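Workshop Tips: Trying Out Grippers, Arms and Wrist Cameras on a Small Bench

Posted 08/01/2020 in Bench and Bolt-down

These are notes from fitting different fingers, pads, cameras and controllers to small tabletop arms. Most of it applies to any arm light enough to lift with one hand. Pick out what you need.

Before you swap anything

Write down what is on the arm now. Finger type, pad type, screw length, closing force setting, camera position. A phone note is fine, but a card taped under the bench is better, as it stays with the bench when you go home.

Change one thing per session. If you put on new pads and a new controller on the same afternoon, and the grip gets worse, you will spend the next afternoon taking one of them off again.

Keep the old screws in a labeled bag with the old fingers. Finger screws look alike and differ by a millimeter or two in length. A screw that is too long will bottom out before it clamps, and the finger will feel tight by hand and then creep under load.

Choosing test objects

Small adjustable dumbbells are the best test set I have found for the money. You get a bar that is slippery, threaded and heavy for its width, plus collars and plates with a hole through the middle. One box covers round, flat, heavy and shiny. Buy the small plates. The large ones are over the payload of most tabletop arms before you add the bar.

Weigh each part yourself on a kitchen scale and write the number on your card. Do not go by what is cast into the plate. One of my 500 gram plates came out well over, and I had blamed the Flalter fingers for dropping it.

Other things worth keeping in the test drawer:

A bar of soap, still wrapped
A tape measure
A paper cup
A wooden spoon
A jar lid, laid flat

The jar lid is harder than it looks. Anything thin and flat on a hard table gives the fingertips no room to get under. If a gripper can pick the lid off bare wood without scraping, it will do most of what you ask of it.

Fingers

I have used three sets over the past year.

The Flalter set is broad with a blunt end. Good on bars and handles. Poor at getting into corners, and it will knock a tray before it reaches what is in it.

The Skomach set is narrow and tapered. It reaches into tight places and is the one I would pick for plates lying down. It twists on long objects if you grab them off center. Grab near the weight and it behaves.

The third set is homemade, printed, and fine for light work. Reprint printed fingers when the tips start to shine. Sanding them gives you a few days.

You do not have to run the same fingers on both arms. With two arms at one bench, I usually put the blunt pair on the holding arm and the tapered pair on the reaching arm.

Pads

Ribbed rubber beats flat rubber on painted iron. On chrome the difference is small, and cleanliness matters more. Wipe the bar with rubbing alcohol before a test run, and wipe the pads with a damp cloth. Alcohol dries out some rubbers, so test a corner first.

Run the ribs across the direction of slip. If the object is sliding down out of the fingers, the ribs should be level with the floor when the gripper is in its holding position.

Glue pads with contact cement, clamp overnight, and trim the edges with a fresh blade the next morning. Double-sided tape works for an hour of trying things out. After that the pad walks toward the tip.

Getting a plate to stand up

Flat plates are easier to pick up on edge. Lean the plate against something with a lip or a raised side and come in with one finger on each side of the rim. Aim for a little below the middle of the plate. Grip too high and it swings as it leaves the table.

If you want the same starting position every time, put a pencil mark on the bench, or a bit of painter's tape. Poster putty under the rim holds a plate upright but it also holds it down, and spoils the lift reading.

Trays

A shallow tray with a rim keeps round things from rolling to the floor. Light trays slide when a finger presses down in them. Put a square of drawer liner under each corner. Clamps work too but they take up space the arms need.

Set the tray at an angle to the bench edge if the arm reaches in from the side. Square to the edge looks neater and costs you wrist travel.

White trays are kind to the camera when the objects are dark. Use a dark tray for pale objects.

Wrist cameras

Mount the camera so that both fingertips show at the bottom corners when the gripper is open. If you only see one, you will steer toward it without meaning to. Check again with the gripper closed.

Glare is the main trouble with glossy paint and chrome. Turn off the desk lamp and use the room light, or bounce the lamp off the ceiling. A sheet of baking parchment over the lamp helps if you have nothing else, provided the bulb is a cool LED.

I set the camera's white balance to 4000 K and leave it there. Automatic settings shift when a big white object comes close, and then your clips do not match each other.

A wrist camera alone is not enough for two arms. Add a fixed one that takes in the whole bench. Put it on a wall bracket if you can. A tripod gets kicked.

Cables and straps

Leave a loop at every joint, big enough for the joint's full travel, and move the arm by hand through its range with the power off before you tie anything. Hook-and-loop straps are better than zip ties while you are still changing parts. Check that no loop hangs in the path of the other arm. This catches people out with two arms more than anything else on the list.

Route cables away from the bench center, each to its own side.

Controllers

I have tried the Pintér box and the Sturnmont one on the same arm with the same fingers. The Pintér closes smoothly and lets you set a soft stop, so the fingers settle on the object. The Sturnmont is quicker and has a better emergency stop button, large and on the front. It also closes harder than its dial suggests. Start at the lowest setting and go up.

For two arms I would take the Pintér. When one arm holds and the other works, a hard close on one side shakes the bench enough to move what the other side is reaching for.

Whichever you use, save the settings to a file named for the fingers that were on the arm. Mine were named by date until July, and I could not tell which was which.

A simple comparison test

Pick one object and one starting mark. Lift it to the height of a coffee mug, hold for a slow count, set it down. Do 100 lifts with one set of fingers, then 100 with the other, on the same day with the same pads. Write down every drop and every slip, and keep them in separate columns. A slip that recovers tells you about the pads. A drop usually tells you about the force setting or the grab point.

Do not throw out the early lifts because you were warming up. Do a separate warm-up and leave it off the sheet.

When you go to two arms, run the bar with one and the plates with the other. Start with the arms taking turns, and only then let them move at the same time.

Plate on edge, and both arms at the bench: 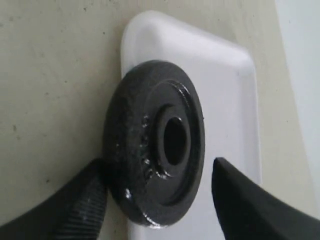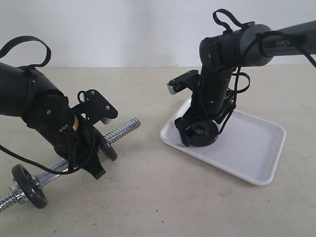 Comments (2)

Drawer liner under the tray fixed half my trouble, thanks. I would argue with you on the Skomach fingers, though. Mine twisted on bars even when I grabbed near the weight, until I swapped the flat pads for ribbed ones and cut them to run the full length of the finger. With the short pads only the tip was doing any holding. I also keep a strip of felt on the bench where the bar gets set down. The threads were chewing up the tabletop.

Reply from the author: Full-length pads are a good idea and I will try them on the reaching arm first. Does the felt change where the bar ends up when you set it down? Mine rolls a little on bare wood, and I have been correcting for it in the starting mark.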